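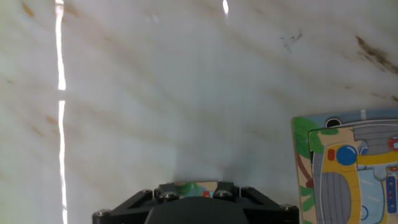 Service the dress pack before you service the robot

Most maintenance schedules for small robot cells are copied from the arm manufacturer's manual and stop where that manual stops, at the tool flange. Everything past the flange, and everything clipped to the outside of the arm, belongs to the integrator. Where the integrator is also the user, it ends up on no schedule. I have looked after light assembly and handling cells for long enough to hold a fixed view on this. The interval work on a modern collaborative arm is the least urgent part of the job. The cables, the fasteners on the end effector and the work surface deserve the first hour of any service visit, and on most visits they should get the second as well.

The Fuston cell at Brarkton is my usual case. It has two arms over an extruded aluminium bed, a two-finger gripper with a camera at the wrist, and a bench scale beside the work area. The parts are light. Children's puzzle pieces load an arm to a trivial fraction of its rating, and the joints will be scrapped for obsolescence well before they wear. The original schedule still gave joint backlash a full page and the dress pack a single line: "inspect cables". I have seen that line ticked by technicians who stood at the operator panel and looked across the bed.

An inspection needs a defined pose and a defined thing to look at. For an external cable the pose is whichever one puts the greatest bend or torsion on it, and it is almost never the home pose. At Brarkton we wrote a short service program that drives each wrist joint to both ends of its working range at reduced speed and stops there. The technician checks every clamp at each stop, looks for jacket scuffing, and writes down where the slack has gone. The program runs in 4 minutes. It caught a connector backing out of its socket in May, on a cable that had passed the old check a week earlier.

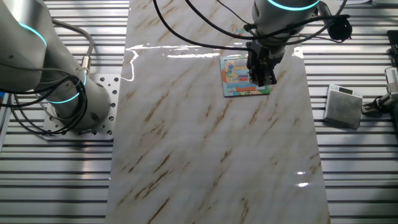

The usual objection is that this belongs in design. Route the cables internally, buy the arm with the hollow wrist, and the problem disappears. I agree that internal routing is better where the cell will run one product for five years. It is a poor argument for a development cell, where the gripper is changed whenever someone has a new idea about fingers. An internally routed cable that has to be replaced costs most of a day and usually a joint cover gasket. An external one costs a handful of hook-and-loop straps. I would keep the external routing and pay for it in inspection, provided the inspection is real and is booked against somebody's hours.

What I won't accept is the cable tie as a permanent clamp. A tie pulled tight on a round casing creeps along it, and a tie pulled tight on a cable makes a hard point where the bending concentrates. Vodgate, who supplied our brackets, offer a saddle clamp with a rubber liner that avoids both faults. It is bulky and it costs more than it should. Fit it anyway at the last fixed point before the wrist, and leave the service loop on the arm side of it.

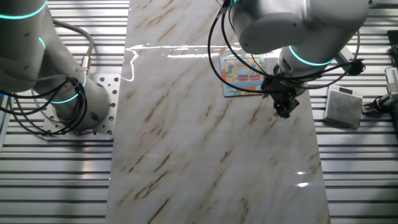 Service loops have to be sized by measurement, and the measurement has to be repeated each time a device is added at the wrist. The standard error is generosity. A technician who has once pulled a connector out will leave twice the slack on the next build, and the surplus then hangs into the working volume. The right-hand arm at Brarkton shows the habit: its black cables fall in wide loops beside the picture card and pass around the gripper, with the fingers over the board only a short distance away. A loop in that position can shade the part from an overhead camera, brush the work, or catch on a finger during a wrist rotation. The remedy is to set the slack at the worst pose, add a modest allowance, and mark the cable with paint pen where it enters the clamp. If the mark has moved at the next visit, the clamp is slipping and the loop length is meaningless.

Fasteners come next. Gripper brackets on development cells are assembled and taken apart far more often than anyone intends, and hex-head screws into light plate do not tolerate it well. Threadlocker is applied on the first build and forgotten on the third. Our rule is a torque check on every visible bracket screw after each finger change and at every 500 pick cycles besides, with a witness mark across head and plate. The marks matter more than the torque wrench. A bracket that has shifted slightly will still grip, so nobody reports it, and the error turns up downstream as a camera calibration that "drifts". I have watched people recalibrate a camera three times to correct a loose screw.

The third item is the one I have the most trouble getting into a budget, namely the work surface. It is treated as furniture. In a cell with wrist vision it is an optical component, and it should be specified, cleaned and replaced as one. A glossy top reflects the overhead lights straight back at the lens, and the reflection moves across the picture as the wrist moves. Strong veining adds diagonal edges that a simple segmentation routine will happily report as parts. There is a case for working on a difficult surface deliberately, if the cell is meant to cope with ordinary kitchen benches. In that event the surface is a test condition. It needs to be recorded along with its cleaning state, in the same log as the exposure settings. 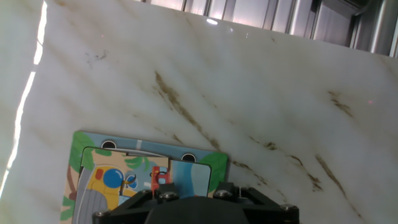
Wrist camera view over the puzzle board, with glare near the top centre and a small dark mark at upper left.

Small dark marks are a fair test of whether a log is any good. Whoever opens it should be able to tell whether a given mark was recorded as part of the pattern or as dirt to be wiped off, and on what visit. In most logs I am shown, neither is possible. We now keep a reference photograph of the bare surface with the lights at their working level, retaken at each service, and the comparison is done before any software is blamed.

The Mangubat line in the next bay is run on the manufacturer's schedule without additions, and its keepers will point out that their downtime is no worse than ours. Their arms carry a vacuum cup and one air hose. Put a camera, a powered gripper and three more conductors on the same wrist and I would expect the comparison to change within a quarter. I have asked for both cells to log stoppages by location, flange inboard and flange outboard, in place of the present single code for "robot fault". Until that split exists, the argument over which schedule is correct can't be settled with the figures we have, and my recommendation stands on the repair sheets: of the last dozen I signed, all but one were for something a person could have reached without removing a cover.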